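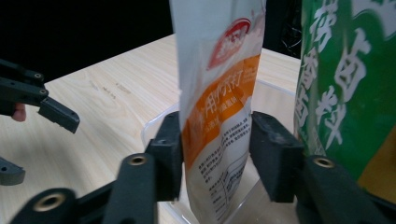
Stisell > Facilities > Shared Kitchens > Checklists

Dry Goods and Table Check, Ustarby Kitchen
Reading time: 3 minutes

Checked Aug 14, 2021. Next full check due in May. Marks used: OK, Fix, N/A.

PACKAGED FOOD

1. Outer film free of holes and split seams — OK
Go over the seams with a thumb as well as by eye. Creases and crinkled film are fine. A split is not, even a short one.

2. Contents can be identified from the package — OK
Some of our packages are printed in Chinese only. Leave the original print showing and put the English shelf label on the container.

3. Allergen note on file for every product — Fix
Missing for 3 products from the last Nostoneo order. Request sent to the supplier. Keep these on the top shelf until the notes arrive.

4. Date readable — OK
Two labels had smeared and were rewritten in permanent marker.

5. Clear containers clean and dry before packages go in — OK
Packages stand upright, one row deep. Do not stack.

6. Opened packages clipped and dated — Fix
One bag of starch was folded over with no clip. Thrown out. The clip box by the sink needs a refill, 20 clips.

Stisell uses cookies to keep you signed in. Accept / Manage settings

TABLES

7. Top free of cracks, raised grain and lifting edges — OK
Check with a flat hand, along the grain and then across it.

8. No stains or marks in the work area — OK
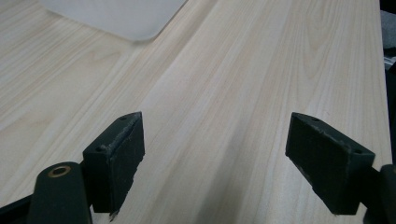 Item 8: middle of the tabletop, grain clear of stains. White plastic sheet at top left.

9. Plastic sheets lie flat, corners not curled — OK
Lift each sheet and wipe under it. Crumbs collect there, and trapped water will lift the finish.

10. Legs tight, no rocking — Fix
The table nearest the door rocks when leaned on. Bolts tightened, still moves a little. Aydoğan has the work order, number 39.

11. Wiped with mild soap, then dried — OK
No bleach on wood. The spray under the sink is for the steel counter only.

FLOOR AND EXITS

12. Walkway clear to both doors — OK

13. Mats flat, no lifted corners — OK

14. Fire blanket on its hook and tag current — OK

COMMENTS

Items 3, 6 and 10 stay open. Item 10 was also open on the last sheet, so please do not use that table for hot pots until it is signed off. File the finished sheet in the green binder — the drawer copy is for blanks.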